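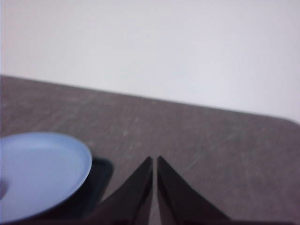

Workshop > Notebook > Tabletops and tableware

October 2018
by Leilani Doucet

Okay, the gray table. I've been putting off deciding whether to resurface it before the Lakatos people come in December, and I keep going back and forth (Geetha says yes, Katalin says leave it alone). The top has little pale flecks and scuffs all over, and on the right side some short streaks running on a slant, but the plain light blue plate looks good against that gray, so I'm leaning toward one more go with the soft pad and some paste wax before we spend money. Groso quoted us 132 dollars for a new top, not counting delivery!

Tried the wax on the offcut under the bench first. Left it 10 minutes, buffed it, and it came up nicer than I expected — a bit greasy at the corner where I got carried away. Hwa-young wants the tin back when I'm done, it's on the shelf by the sink.
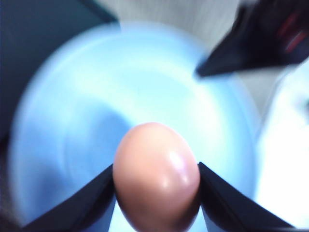 Eggs next. We still haven't agreed on what goes on the blue tableware for the breakfast setup, and I've been pushing for real eggs over the painted ones from Cavance, which are so flat and chalky. A real shell does so much with the light! The pinkish-brown one is peachy on the left and goes rosier toward the right, with that long glossy highlight up near the top, and over the light blue it just glows. White ones would look washed out next to it, I think.

So: brown eggs, pale blue, gray table. Geetha is getting 3 cartons, and I asked her to pick through for smooth ones. Still need to ask Lilla about napkins, and whether the lamp has to go back to Visteck before we're finished with it.

Last updated by L. Doucet, after lunch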